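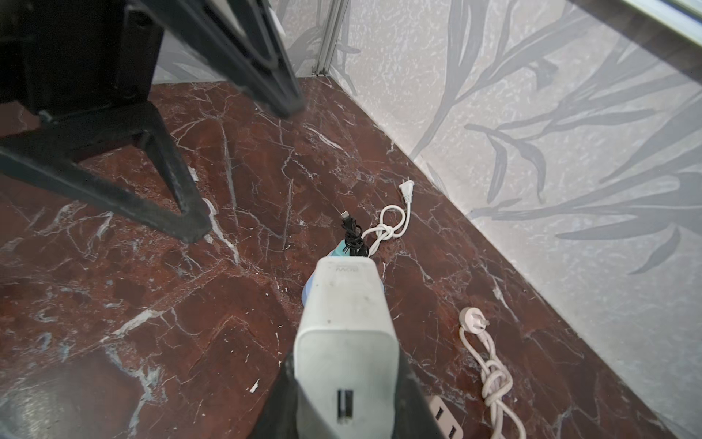

How to Solder a Bezel Cup to a Copper Backplate

Print this page | E-mail this page

2 May 2018

These steps make a simple pendant base for a round cabochon, using a fine silver bezel cup and a sheet copper disc. You should already be comfortable lighting and handling a butane torch.

What you need

Copper disc, slightly wider than the cup
Fine silver bezel cup, 13 mm
Medium solder, cut into small chips
Paste flux (we use Bredico)
Fire brick, steel tweezers, copper tongs
Pickle pot and a bowl of water
Sandpaper, 416 grit if your supplier has it, otherwise 400

Step 1. Flatten the disc
Tap the disc on a bench block with a rawhide mallet. Turn it over and repeat. Set the cup on top and hold both up to a light. If you see a gap, keep tapping.

Step 2. Clean both pieces
Sand the face of the disc and the bottom of the cup. Rinse, then dry with a paper towel. Handle them by the edges from now on.

Step 3. Flux and place the solder
Brush flux on both surfaces. Lay four chips on the disc where the cup will sit and put the cup over them. The chips should be fully covered.

Step 4. Heat
Circle the flame around the outside of the disc. Keep it off the cup, which is thin and melts quickly. When the flux turns clear, move in a little closer. The cup will drop slightly and a bright line will show around the base. Take the flame away at once.

Step 5. Quench and pickle
Wait 30 seconds, then quench in water. Leave the piece in warm pickle until the copper is an even pink. Use only copper tongs in the pot.

Step 6. Finish
Rinse well and brush with dish soap. Drill the hole for the jump ring before you set the stone.

Contact Jurkalent Craft Studio | Copyright 2018 Jurkalent | Back to top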